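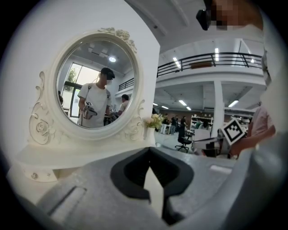
The vanity table, mirror on, facing the window

Vanity mirror with carved roses: is it worth 161 pounds, and how do you clean it?

Asked June 2018

I've been offered a white vanity table with an oval mirror, the frame covered in raised roses and scrolls. The seller wants £161 and says it's a Plesta, "hand-carved solid wood". I have my doubts. Every rose I've looked at has the same soft edges, and I can't find a maker's name. There's a drawer with a little round knob, so I could at least pull that out and look. Is there any way to tell carving from moulding without scraping the paint? And does the mirror come off? I've a narrow stair and no wish to carry the lot up in one piece.

Answer 1

Get the same one from Vareck, mine was 60 in the January sale. Clean it with a damp cloth. Looks lovely with flowers.

Answer 2

I wouldn't take "hand-carved" from anyone who won't show you the back. Turn the mirror round. Moulded resin is often smooth or slightly hollow behind, with no grain and no tool marks. Tap a rose with a fingernail too, although thick paint muddles the sound and I wouldn't bet money on that alone. Compare the scrolls on the left with those on the right. If they match to the last curl I'd offer 50 and be ready to walk off.

Most oval mirrors like this are screwed on from behind. Lay a blanket down and have someone hold the glass while you undo the screws.
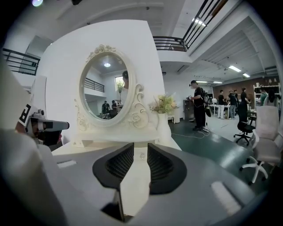
Elfriede Kohlhase wrote underneath that a smooth back proves very little, as plenty of old wooden frames had plaster ornament stuck on and painted over, and she would want to see a chip before calling anything resin. She also wouldn't put a damp cloth near plaster. A dry paintbrush gets the dust out of the petals, and it took her 19 minutes to do hers.

Answer 3

Did you look in the drawer?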